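Home Posts Tags Older Newer

Wrist cam timestamps, again

OK so quick one, I've got a bus to catch and if I don't write this down now I'll have forgotten it by next week.

Spent most of today on the sync bug. Short version: the planner was fine. The planner has been fine the whole time. I owe the planner an apology, and also Tibor Pap, who said it was the clock back at the start of April and I said no, can't be, we checked.

We hadn't checked. We'd checked the fixed camera. The wrist stream goes through a different node (the old Iltier wrapper, the one I keep meaning to bin) and that node stamps frames when they get published, not when they're grabbed. So every wrist frame is late by however long it sat in the queue. Arm still, no problem, everything lines up lovely. Arm moving, the pose we look up belongs to a later moment than the picture does. Detector finds the rim of a bin, we project it into the base frame, and the rim lands somewhere off to the side. Then the planner very sensibly plans to the wrong place.

Been running the two views next to each other in Udgate, which is our little viewer, still ugly, still no colour picker.
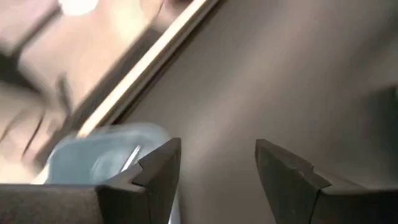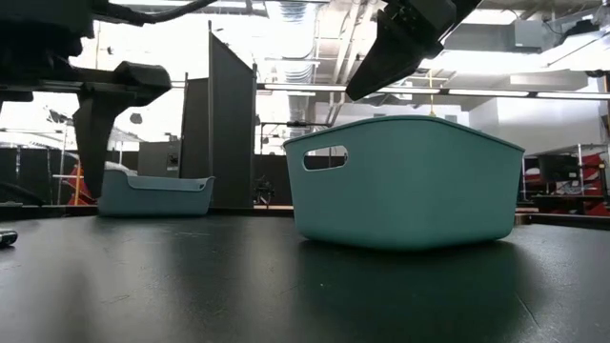

Anyway the fix. Stamp at grab, pass it through untouched, and make the buffer interpolate between poses instead of taking the newest one. That last part was a seperate bug hiding under the first. Took me ages to see becuase each one on its own looked like noise. Fix one, get a bit better, assume the rest is calibration. Wasted a morning redoing hand-eye that was perfectly good.

Numbers, for me mostly. Replayed 2,000 logged frames through the old path and the new one. Old path, 9 mm of sideways error when the wrist is swinging. New path, 2 mm, and I can live with that. Haven't tried the fast profile. Scared to.

Other stuff that came up:

Shiny things still wreck the edge detector. Blown out lights in the background too. Exposure lock helps, then the dark fingers go to mush and the mask for them leaks. Might just render the finger mask from the model and stop being clever about it.

The replay tool falls over if the log has a gap in it. It doesn't say why, just quits. Wrote a check, eight lines, should've been there from the start.

Config is now one file. The Ouellet branch still has the old split ones, do NOT merge it until I've been through it. Yes I know I said that last time.

Next is getting the delay measured on startup so there isn't a magic number sitting in the launch file. Tibor reckons wiggle the wrist, cross-correlate the image motion with the joint speeds, done. Probably right again, annoyingly. I'll try it on the Piltavcombe logs first and then on the arm.

Bus. More later.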